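Chapter 11
Flat Surfaces and What Ends Up on Them

A bare panel is the most hopeful thing in any workroom. Give it an afternoon and it will hold a tape measure, two cups and a bill from February. The Jorska workshop, which we follow through this chapter, once listed 102 objects on a single bench and could explain the purpose of very few.

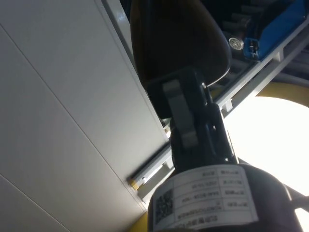

We begin, then, with clearing. Before you measure a surface, wipe it and run a fingertip along each seam, where crumbs and glue like to retire. Edges come next, in Section 11.2. Storage waits until page 171, by which point you will own less to store.

Key terms: panel, seam, edge strip, clutter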